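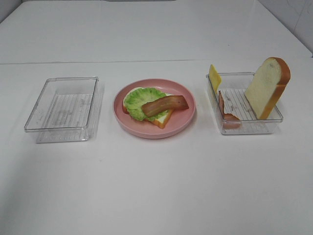
Sandwich assembly at the Drodgate kitchen moved to robot arms in August 2020, on 2 of the 13 stations. I keep the build sequences for all of them, so most of what changed for me is paperwork.

The old build card was one line: bread, lettuce, bacon, cheese, bacon, bread. Anyone on the bench could work from that. The Nerus controller needs each item as a separate pick and a separate place, with a height for every layer. Lettuce is the difficult one. A ruffled leaf has no fixed thickness, so the height of the first bacon strip is a range, and the cheese has to tolerate whatever the bacon does. Bread standing on edge in a tray is an easy pick. Bacon that has curled is a poor one, and we now reject strips at prep that used to go through without comment.

Staffing on the two stations went from four people to two. The other two moved to prep, same grade, same hours. Tia Hollis runs the pair of stations and spends most of her shift on tray loading and stopped cycles. She logs each stop by layer, and I read the log before I touch a sequence. Her view is that the work is lighter on the wrists and harder on the attention — a stop can come at any layer, and she can't settle into a pace of her own.

Jacqueline Pichon in planning wanted output per station on one chart, manual and automated together. I asked for separate charts. A manual station absorbs a bad tray and the figure never shows it. An automated one stops, and the person next to it gets the blame in the weekly meeting.

We logged 2,204 finished builds before the first sequence revision. The second revision changes only the bacon placement angle and is due in September, once Tia has signed off on the tray layout.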